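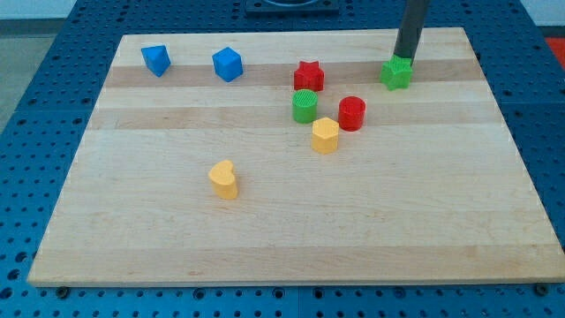
Give a child a handful of small blocks and a plain wooden board, and stay out of the way! I've been saying this for years to anyone in Brandville who'll listen. A heart, a star, a cylinder or two, a few strong colors, and that's a whole afternoon (my niece once ran a bakery with less). The big 400-piece sets are fun, sure, but they arrive with the ending already decided. I love how a board gives the game an edge, a place to line things up, and then somebody moves the star and it all starts over.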